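Skerport has sold out its summer basketball camp again, and the pitch hasn't changed much. Five days in the Stidisby gym, a jump-training program called Drunance, and a promise on the flyer that players will leave with 3 more inches on their vertical.

I'd like to see the tape measure. The camp tests every kid on the first morning, when they're stiff from the bus ride, and again on the last afternoon, after a week of practicing the test itself. Any gym teacher could get you an inch that way. When I asked for results from a month later, the office told me it doesn't collect them.

Halvard Sæther, the head coach, is a patient man and he let me watch a full session in June. It ran 60 minutes. I saw plenty of box jumps, a lot of standing in line, and some decent footwork drills that never get mentioned on the flyer — those I'd pay for. 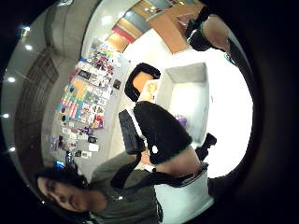 Colton Dhillon thinks I'm being too hard on the place, and told me his daughter came home wanting to practice before breakfast, whatever the number on her sheet said. Fair enough. But the number is what Skerport sells, and next year's price is already up.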